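June, bench notes, compression garment bench
Started 7:40 in the morning, coffee in hand, window open

Picking up where I left off with the arm sleeves. For anyone reading over my shoulder later, these are the post-surgical sleeves meant for people who have had loose skin taken off the upper arm, and what we keep going back and forth on is how much squeeze they lose once they have been worn and washed a good many times. The Orow fabric came in late last month and I finally had a clear morning for it, so I cut and stitched the first two sleeves before anybody else was in and the phone got going.

Setup is the same as for the Merrick sleeves so we can lay the numbers side by side. Foam arm form, size medium, with the pressure pad taped on the inner side where the scar would run. I zeroed the pad, waited ten minutes, zeroed it again. It had drifted a hair the first time and was fine the second. I do wish we could get in the habit of writing the drift down every time, me included, as I went back through the spring pages and found it on maybe half of them.

Stretch cycles: 600 on each sleeve, with a rest at the halfway mark. Sleeve 1 ran all the way through without any fuss. Sleeve 2 stopped at 163 when the upper clamp let go of the cuff. Nothing tore that I could find, and I went over the cuff with the magnifier twice, but the stitching along the silicone band had shifted a little toward the elbow. I marked it with the blue pencil and set it aside. I am not going to restart it from zero and pretend it's a fresh sleeve - it goes in the drawer with its own tag, and I'll sew another one tomorrow.

On the seam question, I'm coming around to the flat seam on the outside of the arm. I know I argued for the underarm side back in the winter, and I had my reasons (it looks so much tidier under a shirt), but the more I handle these the less I like having anything raised near an incision that runs from the armpit toward the elbow. Skin there is thin and it gets sweaty. Even a nice soft seam is going to leave a line by the end of a long day, and these folks are wearing them day and night for the first stretch.

Also spent a good while on the cuff. The Hisholm pattern has a wide band at the top, which stays up beautifully and rolls beautifully too, right when you don't want it to. Once it rolls you have a tight little rope around the top of the arm and the hand starts to swell. I tried it on myself through lunch and it rolled when I reached up for the tea tin. Narrower band on the next one, with a shaped top edge that climbs a bit over the shoulder. Might need a strap. I would rather not add a strap, as they are miserable to do up one-handed, but I'll draft it both ways.

Wasasik adhesive dots for the pad: fine on foam, poor on the silicone band. Go back to tape there. We're down to the last sheet in any case, so if you are placing an order, please hold off on those until I've tried the other kind.

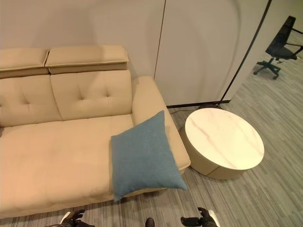 Beige sofa, right-hand headrest and the tufting on the back cushions.

Afternoon was mostly the instruction leaflet. The draft says "wear as directed," which is all very well, but the two things people ask over and over are whether they can take the sleeve off to shower and what to do if their fingers tingle. The first has to come from their own surgeon, and I've put that in plain words near the top. For the second I wrote that they should call the clinic that day and not wait for the next visit. Someone with a clinical hat on needs to read it before it goes anywhere, please and thank you.

Left to do: sew sleeve 3 with the outside seam, trim the cuff pattern, run the wash test on sleeve 1 (cool water, mild soap, dried flat, same as before), and find the good scissors, which were on the hook by the sink when I left last night and are not there now. Rig is off and the cover is on. Drift at close was zero, and yes, I wrote it down.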